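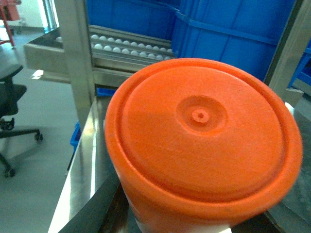

Chapter 4: Storing Food in the Home

Households have always needed ways to keep food from one season to the next. In colder regions, root cellars held vegetables through the winter, while dry goods were kept in crocks, tins and lidded containers of many shapes and colours.

This chapter examines how storage habits changed as towns grew. It begins with the farming district of Rarnau, where 36 households kept written pantry records, and then turns to the port of Banlow, where most families bought flour and sugar in small amounts - often weekly.

Key terms
larder, dry goods, shelf life, spoilage

4.1 The Rarnau Pantry Records

The records fill 338 pages and list purchases, harvests and losses. Entries for February are the most detailed.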